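Home Products Orders Community My tickets Sign in

Mattress protector shrinks and pulls off the corners after washing

Status: Open – waiting on customer
Product: Findik fitted mattress protector, white, queen
Bought from: Titport
Replies 6 Views 800 Helpful 2

I bought two of these in July, one for our bed and one for the guest room. The guest room one has been washed once and fits fine. Ours has been washed four times and now the corner at the foot of the bed on the left side comes off every night. By morning the elastic is bunched up under the sheet.

The mattress is 12 inches deep and the label says it fits up to 15. I measured the mattress again to be sure and it is still 12.

What I have tried so far:

Washed warm, dried low. Corner came off the first night.
Washed cold, hung on the line. Corner came off the second night.
Turned it end for end so the loose corner was at the head. Then the head corner came off, so the fault goes with the protector and the bed is fine.
Put sheet straps on it. They held, but the fabric pulled so tight across the top that I could feel a ridge through the sheet.

I also measured the protector flat on the floor, seam to seam. The guest room one is 80 inches long. Ours is 77 and a half. The width is the same on both as far as I can tell. The elastic on the bad corner stretches out and comes back about like the others, so I don't think the elastic is gone.

The top is plain white fabric and the underside has the thin waterproof layer. On ours the layer has started to pucker in a band near the foot. I can't find any holes or cracks in it. The top side looks all right to me, no pilling and no stains.

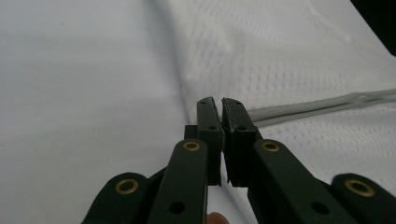
Maribeth Sebastian: Thanks for measuring both, that saves us a step. A loss of two and a half inches is more than we allow for. The waterproof layer and the top fabric shrink at different rates if the dryer runs hot, and the puckered band usually means the layer has pulled in. Can you tell us what dryer setting you used for the first two washes, and read us the number on the side tag? It is a small tag sewn in below the care label.

First two washes were on the normal setting. I didn't look at the care label until the third one. It says tumble dry low, so that part is on me, but the guest room one went through the same dryer on the same setting for its one wash and didn't change.

The tag says 2000 and under that Clukham. The guest room tag has the same 2000 but says Villanueva. I don't know if that matters.

Maribeth Sebastian: It may. Those are the two sewing plants. I have asked for the shrinkage limits on the Clukham run and should hear by Friday. In the meantime please leave the straps off so the seam isn't under load, and don't wash it again. If you need to use it, put the short corner on last and tuck it by hand.

Tried that last night. Put the other three corners on first, then the bad one, with the sheet over it. It stayed on until morning, but I could see the seam sitting on the edge of the mattress instead of under it. I would rather have a replacement than keep doing this.

Is 96 the right form for an exchange? I found it in the help pages but it only lists sheets and pillowcases.

Maribeth Sebastian: Yes, use form 96 and choose "sheets" from the list. Write "protector" in the notes box. You won't need to send back the guest room one – only the one with the Clukham tag. Please keep the tag attached.

Form sent. I put the length of both in the notes as well.

Share 2 Follow this ticket Back to Bedding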